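The arms came in October, and for the first few weeks, she says, everybody in the prep room at Gurnbridge walked the long way around them. She has run that room for 8 years and she laughs about it now, pouring us both a second cup of coffee and pushing the sugar over without asking.

"You'd see people take their trays past the sinks and back up the other side, just so they didn't have to go near the things," she says. "I did it too! I told everyone it was the shorter way. It is not the shorter way."

Gurnbridge makes up fruit and drinks trays for offices and parties, 3000 of them in a good month, and the work has always been done by hand, by people standing. When the owners brought in Skillisance to try out robot arms on the plainer jobs, there was a meeting in the break room, and she remembers it as a quiet one. Quiet in a bad way. She had 76 people on her list at the time, counting the weekend crew, and she could tell what each of them wanted to ask.

"So I asked it for them. I said, who's going home? And the answer was that no one was, and I said fine, put it in writing, and they did put it in writing, I'll give them that. It's still up by the time clock."

What has changed is harder to fit on a sheet of paper. The morning shift used to start with an hour of setting out, plate after plate, and people talked the whole way through it. Now a couple of them spend that hour on the practice table, laying things out and teaching the arms where to go. She was surprised by who took to it. It was the older hands, mostly, the ones who had been setting plates the longest and had opinions about it.

"They're fussy, you see, and fussy is what it needs. If you've put out 100 plates before breakfast you know exactly how a lemon rolls. A young fellow with a computer doesn't know that yet, bless him."

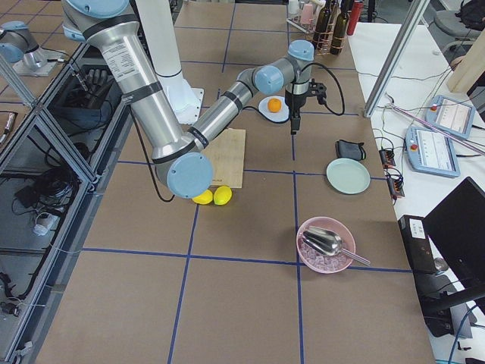

She does miss the talking. The practice table is a place where you concentrate, and she has moved the first break up a little so that folks get their gossip in before they're too tired to enjoy it. Her own wrists are better than they were last winter, though she isn't ready to hand anybody the credit for that (she also bought a new mattress).

I ask whether she would send the arms back if it were up to her, and she thinks it over long enough to finish her coffee.

"No," she says. "But I'd want us asked first next time. Come in on a Sunday, when we're flat out, and stand with us a while, and then tell me what you think a machine ought to do. I've got a list."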